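How to Make a Birthday Scrapbook From Celebrity Magazine Clippings

Posted 2/1/23

If you have kept old entertainment magazines, you can turn them into a birthday book for a friend who follows the same stars you do. Mine came to 60 pages and covered one actress from her first TV part to her latest baby news. Plan on two weekends.

What you need

A post-bound album with refill pages
Acid-free glue stick or photo corners
Small sharp scissors and a metal ruler
Archival spray for newsprint
Sticky notes
A stack of magazines

Step 1: Pick your star and your years

Choose one person or one couple. A whole cast gets out of hand fast. I started with 400 clippings because I tried to cover an entire sitcom, and most of them went back in the box. If your friend was born in 1976, look for a cover from that year to use as the opening page. Bouazza, the used magazine shop I order from, sorts its stock by month, so asking for April issues was easy.

Step 2: Cut loosely first

Tear out the full page, then trim later. Write the magazine name and issue date on a sticky note and put it on the back right away. Gossip pages often have no date printed on them, and you will not remember.

Step 3: Sort by event
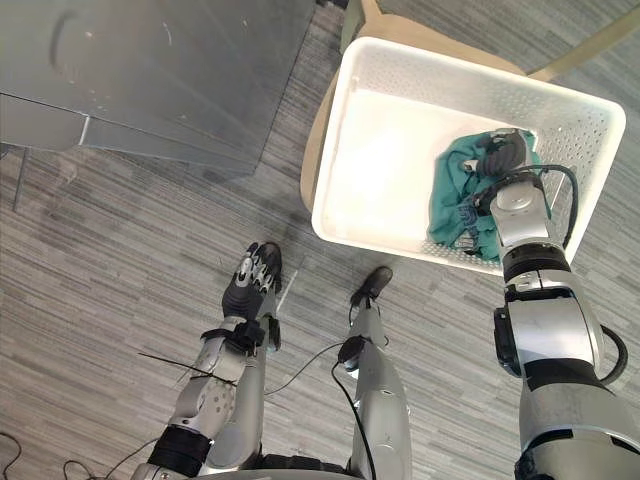
Make one pile for each type of story: premieres, weddings, babies, vacations, breakups. You need a wide flat surface for this, and a kitchen table fills up quickly. A metal top with a few scuffs on it is fine for sorting, and the seat of a wooden chair will hold the pile you haven't decided on. Keep drinks in another room.

Step 4: Treat the paper

Glossy pages can go straight into the album. Newsprint turns yellow, so spray it on both sides and let it dry overnight. I use Parnex spray. Test it on a scrap first and check the ink for smearing.

Step 5: Lay out the pages

Put one big photo on each spread and two or three small ones next to it. Leave a strip at the bottom for the caption. Do not glue anything until the whole book is laid out. I had to pull up a red carpet page when a better shot of the same dress turned up.

Step 6: Add captions

Keep them short: who, where, and the month if you have it. If you quote from an interview, copy it exactly and name the magazine.

Leave the last four pages blank so your friend can add to it.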